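Minutes, herbal and homeopathic study circle, July 18, 2012

Hedvig Lindqvist welcomed everybody very kindly and read back the April notes, which were approved. We then had a long, friendly talk about calendula cream for dry hands, and Joar Midtbø passed his jar along the row.

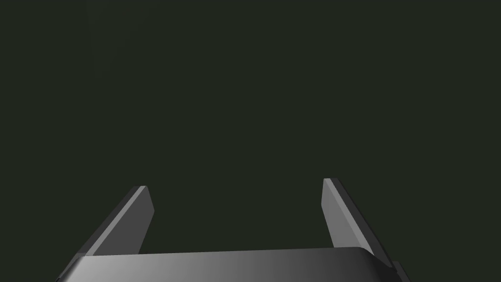
*Open gripper, dark background*

Joar will ask Brekke for a price on 34 small tins. Hedvig reminded us (gently!) that anyone on prescriptions should check with their pharmacist before trying the teas.
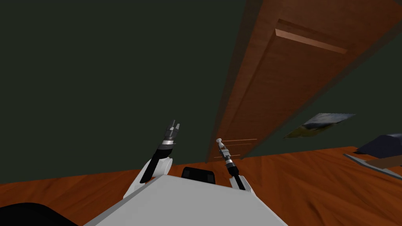
*Brown door and two robot arms*

Tea fund stands at 80 dollars. Chamomile next time, bring a cup.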